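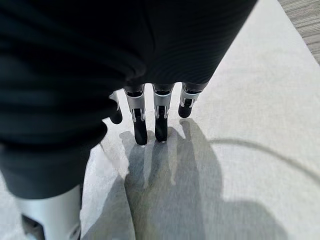
How many push-ups should I be able to do before I start adding weight?

Innes Aitken
15 December 2025

I've been doing push-ups at home since September and I've gone from two shaky ones to a set of ten. A bloke at my gym in Jiltbridge reckons I should be wearing a weighted vest by now. I'd like to get stronger through the chest and arms but my wrists get a bit grumpy. When's the right time to add load, and is there something else I should be doing first?

Padilla

I'd wait until you can do three sets of ten with your chest close to the floor every rep and your hips not sagging. One set of ten is a good start, but the last few are usually ugly (mine were!) and a vest just makes ugly reps heavier. Before buying anything, slow them down. Take five seconds on the way down, pause for a breath, then push up at normal speed. I thought I was pretty handy at push-ups until I tried that and I was face down on the mat after four.

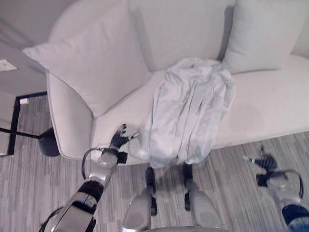

Pale sofa with two cushions and a crumpled white cloth on the seat.

Once the slow ones feel all right, put your feet up on a low step. That shifts more of your weight onto your arms and shoulders and costs you nothing. I did feet-up push-ups for a whole winter before I went near a vest, and when I finally did buy one I started with 5 kg and that was plenty.

For the wrists, try doing them on a pair of dumbbells or push-up handles so your wrists stay straight. Also have a look at where your hands are. Mine used to creep up level with my ears, and bringing them back beside my chest made a huge difference – same number of reps, a lot less whingeing the next morning. If it's a sharp pain, or it hangs around on rest days, go and see a physio.
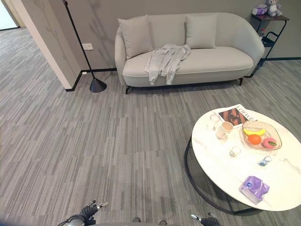 The other thing I'd do is some rows. Push-ups on their own left me with rounded, tight shoulders, so now I do a set of rows for every set of push-ups, even if it's only with a band looped round the verandah post. Three days a week is enough. I know people love doing them daily but I never got anywhere that way, I was just tired all the time.

Plonon

Get the vest mate, you'll be right. I did 1000 push-ups in a month when I was at uni in Prulmont and my wrists never bothered me.
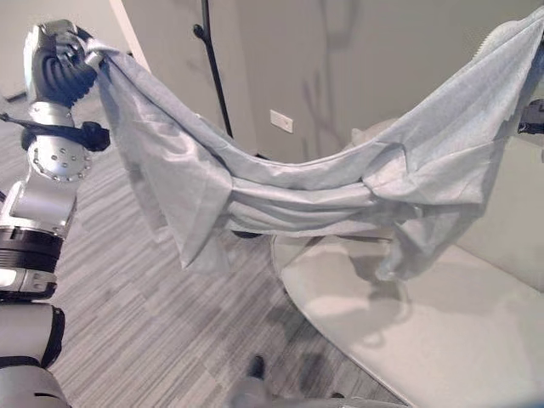

Large light grey cloth held at one corner by a black gripper.

Innes Aitken

Thanks both. Tried the slow ones tonight and got to six, so I think that answers the vest thing for now. Padilla, do you do the rows straight after each set of push-ups or leave them all to the end?

Padilla

Straight after. Then I have a couple of minutes off and go again.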